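Datasets > Flallska > Release notes and data card

Flallska: handling of wallets, cards and sleeve folders
Data card, revised June 18, 2019
Maintainer: Arkura, Manipulation Records Office
Contact for this card: Evangelia Ververidis

Summary

Flallska holds 188 recorded episodes of a two-finger gripper handling small flat goods on a tabletop. The recordings were made under remote operation at the Crăciun site. This revision reports a fault in the grip force limit, states which episodes it affected and sets out how the data may be used.

Nature of the fault

The gripper controller, supplied by Sonevance, stores a closing force limit set by the operator. After an emergency stop the controller restarted with its default limit of 61 N in place of the stored value. The operator's screen went on showing the stored value. Operators therefore had no notice of the change and continued work as normal.

The fault came to light when a sleeve split along its seam during a page-turning episode. A check of the controller log against the session log showed that the default limit had been in force for 51 episodes. No person was hurt. Entry to the cell is not permitted while the drives are powered, and this rule was kept throughout.
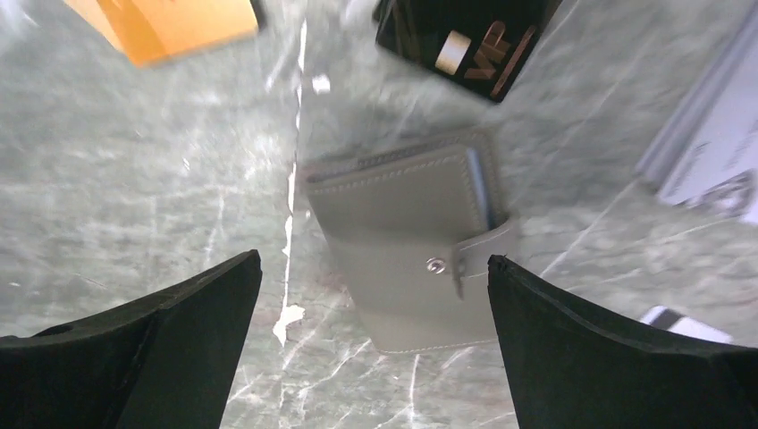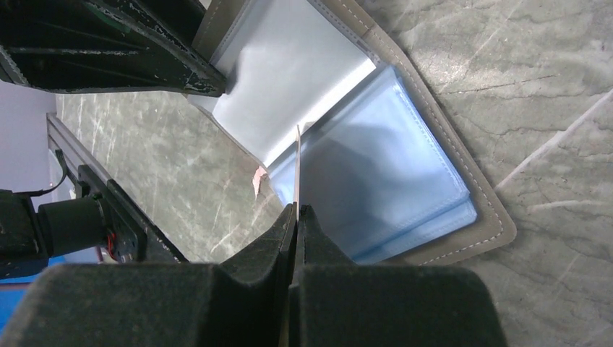 Closing force matters more in this collection than in earlier Arkura releases, which dealt mainly with rigid parts. Most of the goods are thin or soft and give little resistance before they are marked. A single translucent sheet pinched upright between the fingers, as in the work with the folder, offers almost nothing for the controller to push against, and the fingers will close to whatever limit is set. The grey leather wallet raises a different concern: a jaw that lands on the round snap button puts its load on one small area. Users training force-aware models should treat these two kinds of contact separately.

Status of the episodes

Of the affected episodes, six have been withdrawn in full owing to damage to the goods. The remainder stay in the release and carry the flag force_limit_default = true. Their images and joint positions are considered sound. Their commanded force values are not, and must be left out of any training or evaluation that relies on force.

Corrective action

The limit is now read back from the controller after every restart, and motion is refused if it differs from the stored value. Operators confirm the reading aloud before the first grasp. A full review of the emergency stop procedure is due in September.

Known limits

Measured fingertip force was not recorded. The true load on the goods in flagged episodes cannot be recovered.

Comments (3)

pell_r: Is the flag set per episode or per grasp? Our loader expects it per grasp.

E. Ververidis: Per episode. The limit did not change within an episode, so you may copy the value to each grasp.

tomasz_k: We saw the same reset on an older controller, also after an emergency stop. Please post the read-back script if you are able to share it.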